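Pouring from a pitcher: does regrasping help?
Project report, Tasthorpe Robotics Lab, April
Group 4

1. What we wanted to know

Pouring policies get trained on one grasp and then fall over when the grasp is a bit off. Renato's idea: let the arm pick its own grasp (body or handle) and see if the pour still works. We called the setup Duron because every group had to have a name.

Baseline is the Trumer planner from last term. Ours is the same planner plus a small grasp scorer trained on 351 teleoperated demos. Kept the demos from the autumn group, threw out the ones where the glass got knocked over before the pour.

2. Setup

Kitchen bench, one Franka arm, pitcher and a clear glass. Didn't clear the back of the counter, we wanted the clutter for the segmentation. Clear plastic and glass were the worst for depth, as expected. Body grasp means both fingers on the upper walls of the pitcher.

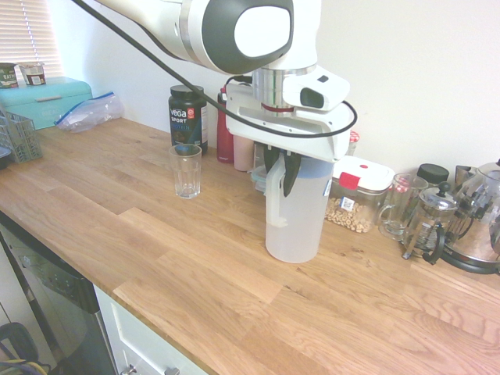
Damir Obradović wrote back on the draft that the body grasp shouldn't count as a separate condition at all, as the wrist runs out of travel before the pitcher gets to a decent angle. He'd rather we reported it as a failure of reach and left the scorer out of it. Fair point. We kept it as a condition but split the failures by cause, see section 4.

3. Procedure

Ran 108 trials, half per planner. Same order every time: detect, grasp, lift, move over the glass, tilt, return. Tilt speed fixed. Early runs were dry, only to check the path and the rim clearence. A trial counted as a success if the spout ended up inside the glass opening when projected down and nothing got bumped. So we are measuring the motion, no claim about how much water ends up where.

Target tilt was 90 degrees. With the handle grasp the spout comes in from the side and stays just above the glass, which made the clearance check a lot easier to pass.

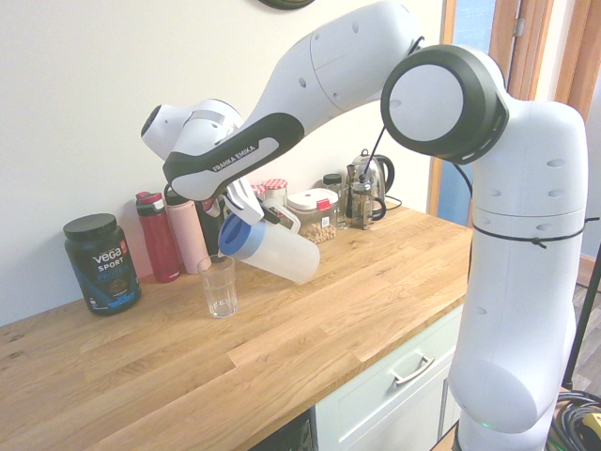 4. Results

Of the 54 trials with the scorer, 43 passed. Trumer alone passed 29. Nearly all of the gain is from picking the handle more often, so Damir is probably right that reach is doing most of the work. Failures by cause:

Wrist limit: mostly body grasps, both planners
Bad depth on the glass: about the same for both
Slip at lift: scorer only, we think the handle score is too generous near the ends

5. Still to do

Rerun with the Swanepoel depth filter, it came too late for this report. Move the glass around more, the positions we used were to similar. Renato Villalba has the logs and the split by grasp type, ask him for the folder.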